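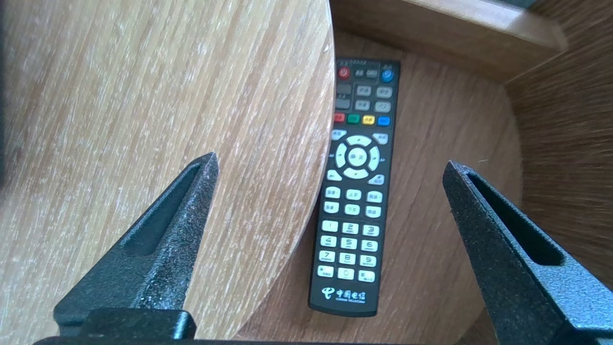 Jun 17, 2024

Back on the pickled cucumber salad today. Kaede wanted to know why the last tub went watery by lunchtime, and I'd been blaming the cucumbers for it (they were lovely cucumbers, so I feel bad). So I made the whole thing again from scratch, two ways, and wrote down what I did this time!

Base recipe is still Benvinda's from December: thin cucumber, red onion, dill, rice vinegar, a little sugar, salt, toasted sesame at the end. I left out the chili because Tomás was tasting and he goes red at black pepper.

**Batch A, no salting.** Sliced, dressed, lid on, into the Sallden fridge. After 30 minutes it tasted great, really sharp and crunchy, and I thought well, there goes my theory. Then I tipped the bowl and drained off 87 g of liquid. From one bowl! The dressing had gone thin and a bit sad, and the onion was doing most of the talking.

**Batch B, salted first.** Same cucumbers, same knife, same slice. Tossed with the salt, left in the colander for 30 minutes, squeezed by hand in a clean towel (squeeze harder than feels polite), then dressed. Much better. Bendy but still with a snap, and the dressing stuck to it. A touch too salty for me, so next time I'll rinse quickly before squeezing, or drop the salt out of the dressing altogether. Probably the second, I hate rinsing.

Starting weight of trimmed cucumber was 934 g, split evenly between the two by Beat, who is much more patient with the scale than I am.

Other things I want to remember:

- The Zova slicer on its thinnest setting is too thin for this. Everything went see-through and then limp. One click up is right.
- Correia vinegar is milder than the one we had in winter. I ended up adding 3 extra teaspoons across the two bowls and would do it again.
- Sugar dissolves fine in the cold vinegar if you just keep stirring. I've been warming it for years, what a waste of a pan.
- Dill goes in last! I forgot with A and it turned that army color by the afternoon.

Joaquim came by when both bowls were out and ate a good half of B standing up, with the serving spoon. He says it needs radish. I think he's right, annoyingly, but radish will throw water too, so it would have to be salted along with the cucumber, and then you lose the pink. Maybe matchsticks scattered over at the end? Kaede voted for toasted peanuts instead. I'm going to try both, and whoever is hungry can decide.

Still don't know how B holds overnight. I've put the rest in the Clirnano tub on the middle shelf with my initials on the lid, so PLEASE don't eat it, I need to weigh the liquid in the morning. Batch A is fair game, there's bread.

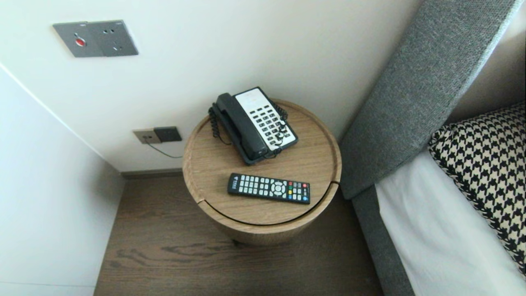

## For next time

Salt first, no salt in the dressing, slicer one click up, dill at the end. Buy radishes and unsalted peanuts. Ask Benvinda if she ever scoops out the seeds, since hers never seems to go soupy and she swears she doesn't salt. I'd also like to try it with half lemon juice, half vinegar, but only in a small bowl until I know whether it turns the onion bitter.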